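# Small Trees, Big Opinions

I got to Guerra a little before it opened on Saturday, which turned out fine, as the woman who runs it was already inside eating toast over the register. It's the gift and holiday shop at the bottom of the hill in Tallosbridge, the one with the sticky door, and if you've ever bought a tabletop tree in this town you probably bought it from her. She's been selling them for 17 years. She asked me to leave her name out of it ("everybody knows who I am, and the ones who don't can come in and buy something"), so I have.

I wanted to talk about decorating the small ones. I moved into an apartment in Urkau last spring and there's no way I'm fitting a real tree in there, not unless the couch goes. I told her this and she put down the toast.

"Good," she said. "You'll do a better job. People with big trees just keep throwing things at it until they run out."

Her first rule is that you take everything out of the boxes before you touch a single branch. Boxes are terrible to work from, she says, because you keep lifting lids and then you forget what's in the one underneath. She likes a basket, and a shallow one, so you can see what you've got. I admitted that mine come out of a deep shopping bag and I usually find the best ones in January.

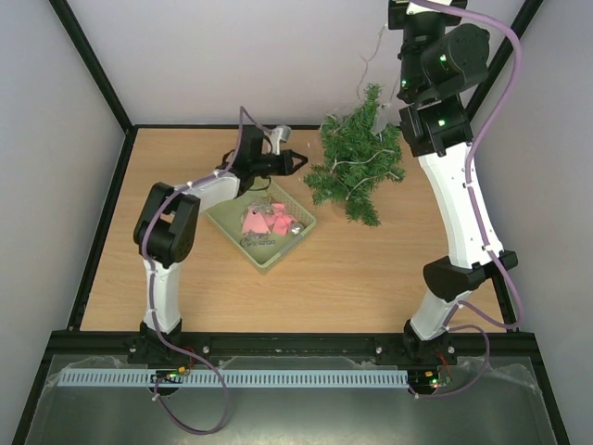
*Little tree, shallow basket, ornaments ready to go.*

Then we got into order, and I could tell this was the part she'd been waiting for. Shape the branches first. Lights next, if you're having them, and the thin wire kind is her favorite for anything that sits on a table. The fat old cords I grew up with would swallow a little tree whole! After that the ornaments, starting with the biggest.

"You put the heavy ones in close to the trunk," she said. "Not out on the tips. The tips are for the tiny stuff, the stuff that weighs nothing. I've had customers bring trees back and tell me they're crooked, and I take off one glass bell and up it comes."

I asked how long the whole thing ought to take. She said 20 minutes, and then she looked at me and said maybe longer for me.

We had our one real disagreement over the topper. I've always put the star on at the very end, with a bit of ceremony and usually a drink. She puts hers on early, before the ornaments go anywhere. On a short tree, the star is such a large part of the whole look that she wants to see it while she's deciding on everything else. She also prefers an outline star to a solid one, because it doesn't make the top look heavy. I tried to argue for tradition and got nowhere — she'd clearly had this fight before, and won it.

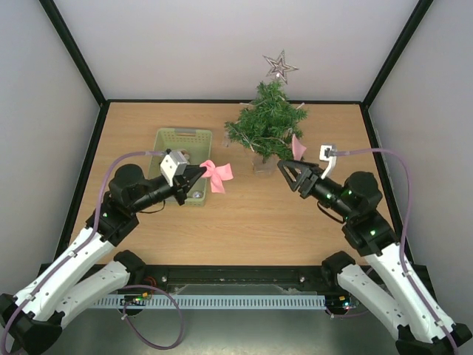
A customer who had wandered in by then and was pretending to look at candles told us we were both wrong, that in her house the star goes on last and the youngest person does it, and she'd like to see anyone try to change that. The owner told her that was perfectly fine for a floor tree. They went back and forth while I looked through the gift tags.

When the candle customer had gone (with two candles, and a tree) I asked about color. "Silver," she said right away. "Silver on green, and then one color you like. One." She sells loose silver balls for 65 cents each out of a bin by the door, and last season she sold 1,313 of them, a figure she had written on a piece of tape on the side of the register. Someone drove over from Prustonby for a whole bag.

My last question was about taking it all down. She does hers in the reverse order, back into the same basket, and the basket goes on a closet shelf with a dish towel over it. She doesn't wrap the plastic ones. The glass ones get a sock each.

I bought a tree, of course, plus nine silver balls and a star with nothing in the middle. The door stuck on my way out and she yelled at me to lift it and push.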